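From: Radymyr Marchuk
To: Jelavside house and furniture list
Subject: Re: gray bench in the second-floor hall, clean or recover?

Ubaldo Bortolotti wrote:

> Before I spend money on new fabric for the long gray seat upstairs, has
> anyone here cleaned one of these? The upholsterer at Marino quoted me 255
> for the top alone, fabric included, and he can't take it until September.
> The cover doesn't unzip. I looked underneath and it is stapled all the way
> along. There is a dull patch on the top toward the right that may be wear
> or may be dirt, I can't tell which. I also have scuffs on the wall behind
> it that I would like to deal with at the same time. My wife wants it
> recovered in green and I would like to leave it alone.
>
> Ubaldo

Ubaldo,

I would clean it first. We have two of the same kind from Skunora, bought when we redid the landing, and I was ready to have both recovered until I tried a plain upholstery shampoo on the worse one. It came up well enough that I canceled the appointment.

What I did, for what it's worth. Vacuum the top with the brush head, going with the weave and then across it. Mix the shampoo weaker than the bottle says and whip it up so you are working with the foam and very little water. The padding underneath takes days to dry if you soak it, and on a stapled cover you have no way to get air in there. Do the whole top in one go, edge to edge. I did only the dirty part the first time and ended up with a clean spot that looked worse than the dirt.

Blot with a white towel and leave it overnight. If the dull patch is still there in the morning, it is probably flattened fibers, and a soft clothes brush will raise some of them.

On the price – 255 is fair for Marino. Broketti wanted 400 for mine, and 220 if I brought my own fabric. Neither price included new foam.

For the wall, pull the seat out 6 inches or so and you will have room to work. Use a damp sponge with a drop of dish soap on the scuffs before you try a melamine sponge, which leaves shiny marks on flat paint. The tiny specks are a separate job and I would leave them until you repaint.
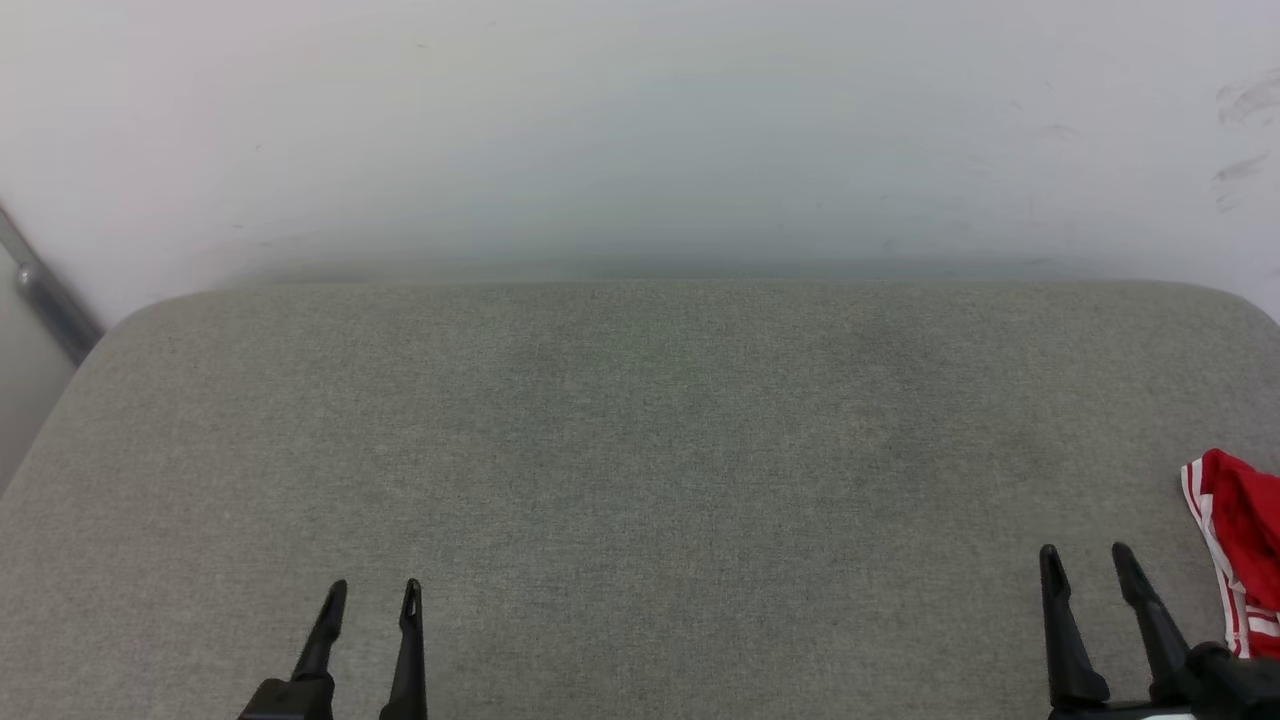
Does a heathered gray fabric need a stain guard spray after cleaning? I would skip it on a seat that only gets sat on to put shoes on – the speckled weave hides most things, and the spray made one of ours feel stiff for a month.

If you do go ahead with the green, ask for the old cover back. I kept a piece of ours and have patched a footstool with it. Also check whether he charges for pickup, because Broketti does and it wasn't on the quote.

I still have half a bottle of the shampoo if you want it. I'm home most days after 4.

Radymyr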